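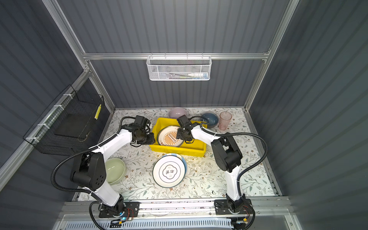
ok thread on what collecting demos for the dish task really looks like, bc people keep asking me in DMs and I keep answering badly. typing between runs so bear with me

1/ the task: get the dishes into the yellow bin. plates, bowls, cups. two arms. one person driving both. every try gets saved with all the camera views, and the policy learns from the pile

2/ target for Grimero is 3000 episodes. as of lunch we're at 2518. this is the good news post, it goes downhill from here

3/ of those, 650 are plates only. we did plates first because plates are miserable. flat plate on a flat table, no edge to get a finger under. you end up using one arm to tip it and the other to grab. took me most of May to get smooth at that

4/ and smooth matters way more than fast!! if I hesitate over a rim for a few seconds, the model learns to hesitate over a rim. watched an early checkpoint do my exact nervous little hover. humbling

5/ wrist view is where you find out how bad your grasps are. from the overhead cam everything looks fine. then you scrub the wrist video and there's a finger in front of the one thing you needed to see 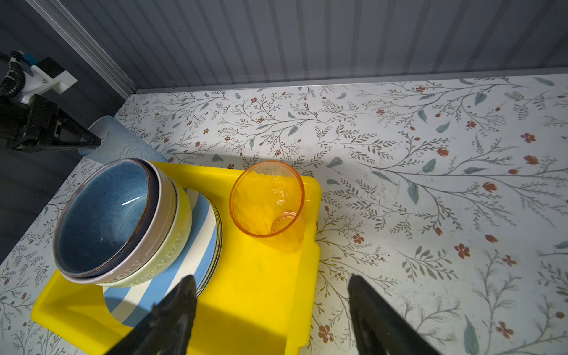 Wrist cam. Three bowls nested on the striped plates, orange cup on its side in the tray.

6/ stacks are their own problem. nested bowls hide each other, so from above the model sees a rim inside a rim inside a rim. how many bowls is that? we label the count at the start of the episode now. should of done that from day one

7/ same with cups. see-thru plastic is rough. the color of whatever is under it comes through and the edge sort of goes away. Cikley (the grasp net, not a person, I get asked) used to put its best guess right next to the cup. confident too

8/ somebody asked about the flowery table cover. yes on purpose. plain white surface = model that only works on a plain white surface. we swap covers between blocks. this one has little leaves and blossoms all over it and I have stared at it so long I see it when I close my eyes

9/ reset rules, since that's the thing every new operator gets wrong:
- move every piece, not just the ones you touched
- don't line things up. people LOVE lining things up
- cups standing sometimes, lying down sometimes
- if you catch yourself making it easy, redo it

10/ that third one I broke for a whole Tuesday. every cup standing. Svatopluk Charvát went thru the first frames that night and sent me a grid of my own setups with no message attached. fair

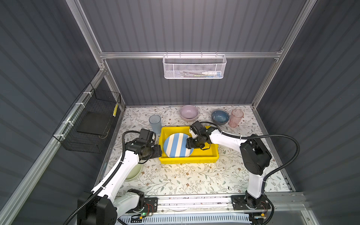
Striped plate flat in the tray, both grippers down by it. Blue cup standing up at the back left.

11/ on bad episodes: keep or toss? we argue about this constantly. my take: a fumble you recover from is gold, keep it, tag it. a fumble where you give up and mash the pedal is trash. Svatopluk wants to keep both with seperate tags and let training sort it out. we're 2 operators so the vote is always a tie

12/ things that have cost me an episode this week
- sleeve on the pedal
- left arm and right arm wanting the same bit of air
- disk full (Texier storage box, it beeps, I thought the beep was the fridge)
- sneezed

13/ two-arm handoffs are the hardest thing to drive and the most useful thing in the set. one side steadies, other side grabs, and for a second both grippers are on the same plate pulling slightly different ways. you feel it in your shoulders even tho there's zero force feedback on this rig 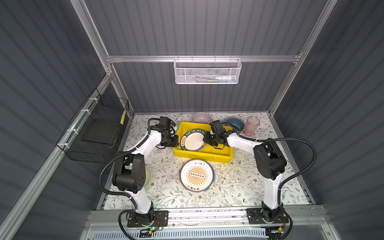
so the trick, if there is one, is pick a boss. one hand leads and the other just follows along. I lead right. Svatopluk leads left, and yes you can tell our episodes apart in about half a second of video. we decided to leave that in, half and half. model seems ok with it so far, picks one and sticks to it most of the time

14/ q from the replies: why not sim? we do some sim. sim plates slide too nice. the real ones stick and then they don't

15/ q: can I have the data. not yet, Hirncombe has to sign off and they want the whole thing at 3000 before anyone looks at it. will post in this thread when it's up

16/ q: do you talk to the arms. next question

17/ ok battery on the pedal is back, going for another block. bowls this time. if you run a setup like this, tell me what you do with half finished episodes, I want ammo for the argument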